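Home Sites Checklists Archive Contact

Ruppert workshop, benches and worktops
Periodic surface check, April
Checked by: Veikko Saarela
Asset range: 2,746 to 2,872

1. Access and floor
Walkway clear on both sides — OK
Floor mats flat, no curled corners — one corner lifting by the door. Taped for now, replace before the next check.
Lighting over benches — OK, both tubes working.

2. Frames and fixings
Legs tight, no rocking — OK on all except 2,751. Shimmed and rechecked.
Bolts under worktop — two were finger loose on 2,760. Tightened.
Sharp edges or exposed screw tips — none found by hand.

3. Worktop surfaces
Run a dry cloth along the grain, then across it. If the cloth catches, mark the spot with chalk and note the asset number. Look over the whole top for splits, raised grain, dents and stains. Small marks don't fail a top, but write them down so the next person knows they were already there.

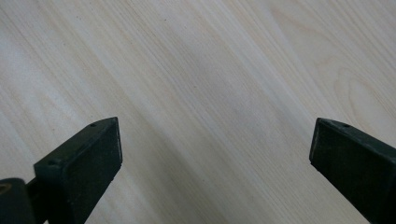
Item 3, pale wood surface. Mostly clean, one tiny dark speck noted.

Comment on the speck: recorded as a mark only. Compare at the next check and change the entry if it has grown. The curved grain toward one corner is the natural figure of the wood and should not be written up as damage. Last time somebody logged a pattern like it as a crack and we lost a morning over it.

Splits along the grain — none recorded.
Splinters — one on the front edge of 2,758, sanded back.
Finish — Steltine oil is still the one to use on the older tops. Don't put it on anything tagged Grusport until they answer our question about the coating.

4. Clamps and vises
Jaws line up — OK
Handles turn freely — stiff on 2,763. Cleaned and greased, still a bit stiff.
Jaw pads in place — one missing, on order from Brorelix.

5. Storage under benches
Heavy items on bottom shelf — OK after moving a box of castings.
Rags in lidded metal bin — bin was almost full, emptied.

Open actions
Replace floor mat by the door.
Fit jaw pad when it comes in.
Recheck 2,751 for rocking after 28 days.

Result: pass with actions. Sheet 8, copy kept in the office folder.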